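Prallari bench manipulation project
Progress report to the Gauthier fund, second period

Summary

Work on the household handling tasks continued through the period, with one stoppage. In November a gripper on the two-arm bench failed to release on command and kept closing on a full spray bottle until the trigger was pulled against the finger. Liquid reached the table and the lower housing of the neighbouring arm. There were no injuries. The bench was shut down for 9 days while we found the cause, and we have changed how we run it. The rest of this report deals mainly with that fault, as it accounts for most of the difference between the plan and what was delivered.

What happened

The task was a plain one: pick up a trigger spray bottle by the neck, lift it, turn it, put it back. We use ordinary bottles from the shops, filled, as an empty bottle behaves quite differently in the fingers. The grip is taken just under the screw cap ring, where the plastic is stiffest.
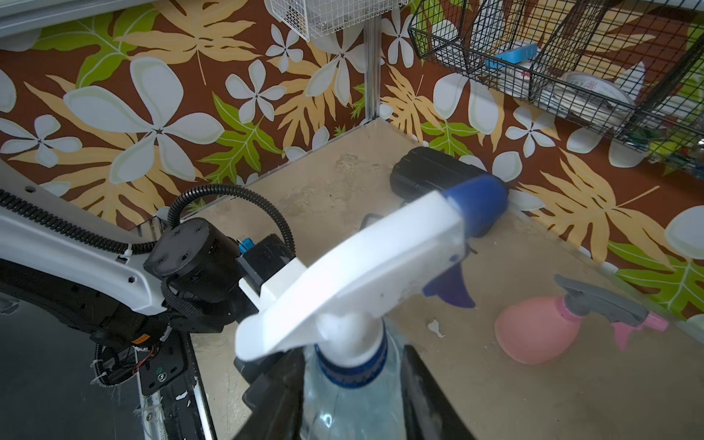 Photo: Prallari project, wrist camera

On the run in question the bottle was lifted and turned without trouble. When the open command was sent, the fingers moved a little and then closed again. The operator repeated the command twice with the same result and then pressed the stop. By that time the bottle had slipped down and the trigger had been squeezed several times.

The stop worked as it should. Our complaint is with the time it took us to use it. The written instructions told operators to retry a failed release before stopping, and that advice was wrong for anything holding liquid.

Cause

The logs show that the controller lost the finger position signal and fell back on its last good value. That value said "open", so the force loop carried on closing to make up what it took to be a missing grip. We traced the lost signal to a connector that had worked loose from repeated bending of the cable at the wrist. Tendomis, who supplied the controller software, have confirmed that the fallback behaves this way and have sent a revised version which holds position and raises a fault instead.

We went back through the earlier records. Of 336 logged grasps on that arm before the stoppage, 9 show a short dropout of the same kind. None led to a visible fault, and so none was looked into. That was a gap in our checking -- the logs were kept but only read when something had gone wrong.

Changes made

The revised software is on both arms. The wrist cables have been rerouted with more slack and the connectors now have a locking clip. A failed release is now an immediate stop, with no retry.
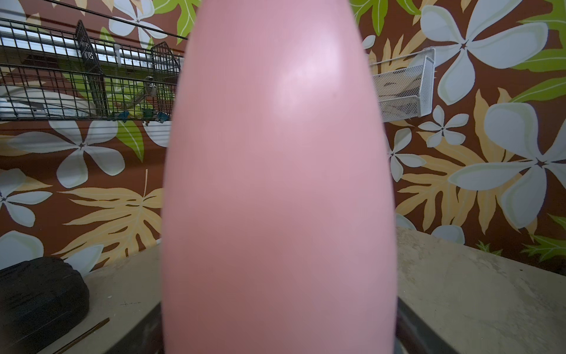

Closing force on soft plastic items is limited to 70 per cent of the former setting until we have more data. This does cost us some grasps on smooth, rounded objects, where the fingers tend to slide, and we expect the success figures for those to look worse in the next report than they did in the last.

Dropouts are now counted automatically at the end of each run, and the count goes into the run sheet.

Effect on the programme

The target for the period was 720 completed runs. We will not reach it before the end of December and ask that the remainder be carried into the next period at no extra cost. The comparison with the Vondska gripper has been put back and will start in February, once the spare controller has been tested with the new software.

Spending is within budget. Replacement cables and connectors were paid for from the repairs line. We would like to move part of the unspent travel money to cover a second set of wrist cables, and a request form is attached.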